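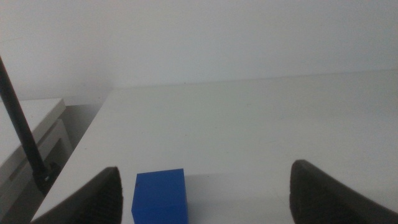 A blue cube on a white tabletop.

The Somholm anthem dispute was a quarrel over whether athletes and entertainers should talk about politics, carried on largely by athletes and entertainers talking about politics. It began on 15/08/2021, when the comedian Gerrit Dlamini used a radio interview to tell the Somholm basketball team to stick to basketball. The interview ran 40 minutes. Comedy came up twice.

Team captain Leonie Tawhiri, who had knelt during the anthem before a preseason game, replied that she would gladly take advice on public silence from a man with a podcast. Dlamini then released 67 episodes on the subject.
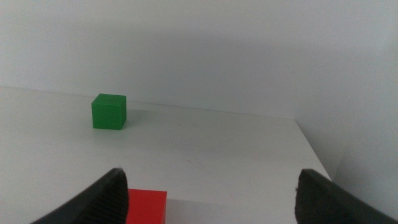 Lorraine Kereama objected that the team had never asked anyone to agree with it, only to let the players finish a sentence.

Ticket sales, which both sides had cited as proof of public feeling, rose by 56 seats the following January – a figure each side claimed. The club's sponsor, Cloltus, issued a statement supporting "all voices" and declined to say which ones.

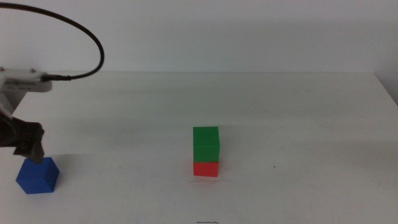
White tabletop against a pale wall, with part of a robot arm at left.

Dlamini later ran for the Somholm city council and received 900 votes. Tawhiri endorsed his opponent, Farah Gunawan, who lost too.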